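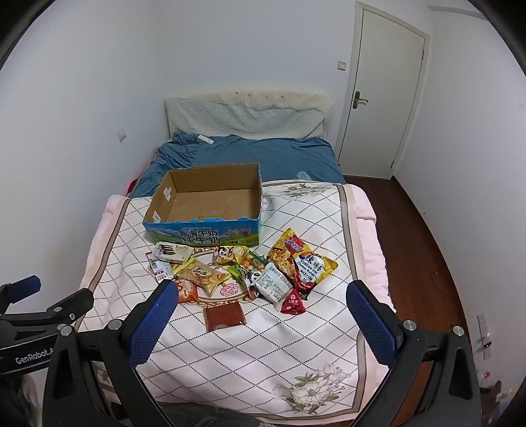
4.3 Running the packing demo

The packing demo is the station on the Plurngate open day that always gets people leaning in, and it's a joy to host! Visitors pick up a hand-held gripper and try an everyday household job with it. Set the start position on a bed, with the open box standing empty and the snacks spread out on the cover in front of it. A good mix matters: a big instant noodle package, some puffy bags, and a few small flat packets that make people work for it. Upendo Koech ran this station at Tretholm last October for over 100 visitors, and the small flat packets drew the loudest cheers.

Before the doors open

1. Allow 40 minutes for set-up.
2. Lay out the start position. Leave clear cover between the box and the nearest snacks.
3. Check both finger pads on each gripper. Wipe off crumbs and dust.
4. Open and close the jaws all the way a few times. They should move freely, with no catching at the pivots.

CAUTION: Keep fingers away from the linkages while the jaws are moving. Children should hold the gripper with an adult's hand on it too.

With a visitor

5. Show one pick yourself, slowly, and say what you're doing as you go.
6. Hand over the gripper and start the recording.
7. Let the visitor choose the first item. Most go straight for the noodles - great, let them.
8. For bags, suggest a grip near the sealed edge. Tall cartons do well standing at the back of the box, with the soft packs in front.

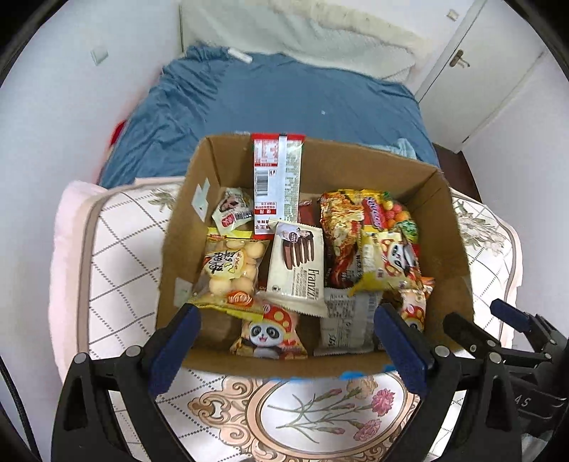

9. When the last item is in, stop the recording and give them a moment to enjoy it.
10. Play the clip back on the Grodport screen. People love seeing the job from the gripper's side!
11. Empty the box and lay the snacks out again in a new order.

NOTE: If a packet splits, swap it out before the next turn. Spares are in the Sandoval case, under the charger tray.

NOTE: Plan on 2 hosts per station, one with the visitor and one with the line. Eleni Pavlović keeps the sign-up sheet; ask her for extra slots before noon.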